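Sirnemus: wrist camera, finger gap and a box that won't stay put

4 min read

Search this blog Search Clear

The arm on the bench in the shared workshop is called Sirnemus. Tamás named it and the name has stuck to the wiring labels, so it stays. Most of August went into the end of the arm: new fingers, new mounts, and a small camera at the wrist so the planner can see what it is reaching for.

The old fingers were long and flexed under load. I measured 8 mm of deflection at the tip with a 600 g weight hanging off one of them, and at that point the commanded gap and the real gap have little to do with each other. The new ones are short black blocks with a slanted top face and a squared tip. They bolt down through the mounts with plain screws, and I can get a driver on the heads without taking the camera off.

Camera placement took three tries. Mounted high, it saw plenty of table and lost the fingertips. Mounted low, the mounts filled the picture. The current bracket keeps both fingertips along the bottom edge, which costs some view but gives the software a fixed reference. If the tips drift from where they were at calibration, something has come loose and the run stops. That check has caught one real fault so far, a mount screw I had left finger-tight.

Lighting comes from one side. I wanted a second lamp and Dorottya talked me out of it. A single source gives one shadow per object, and the segmentation copes with one shadow far better than with two faint ones. The matte grey surface helps as well. On the old glossy bench top the detector kept finding the lamp.

The test object for grasping is a narrow cardboard box with a red tartan print, stood upright. It is a bad shape in a useful way: slender and easy to knock over if one finger arrives before the other. It also has a plain white label over the upper part of the front and a busy check below, so the same object gives the detector an easy half and a hard half.
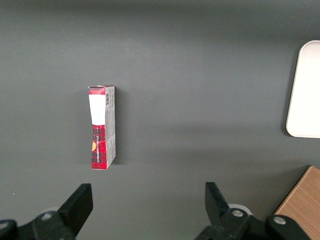 Ákos Pintér wrote in to say that the detector should be left alone and the approach slowed down instead, as most tipped boxes come from uneven finger contact and no amount of better segmentation will fix that. He suggested closing to a few millimetres over the measured width, pausing, and only then finishing the grasp on current limit.

I tried it. With the old routine, 20 of 27 grasps ended with the box held. With the pause added, the failures were fewer but they were also different. The box was no longer being tipped by the first finger; it was being pinched off-centre, with the fingers landing on one end. So he was right about contact, and there is still an error in the position estimate hiding behind it.

My best guess is the outline. The detector fits a rectangle to the largest region of one colour, and on this box the white label competes with the tartan. When the label wins, the centre moves toward the top end and the fingers follow. The shadow adds a smaller error of its own. I have started fitting to edges and ignoring colour, which is slower but steadier.

Cardboard also wears. Once a corner is creased, the width under the fingers is no longer the width in the config file, and the gap has to come from the current reading. I had been entering box dimensions by hand and have stopped doing that.

Still to do:

- Shim the left finger. It closes slightly ahead of the right.
- Log motor current at the wrist controller. The log on the laptop drops samples.
- Re-route the camera cable – it rubs on the elbow joint past a certain angle.
- Give Rozália back her good hex drivers.

The bracket files are in the workshop's shared folder under Tralunov, version 3. Version 2 has the hole spacing wrong, so don't print that one.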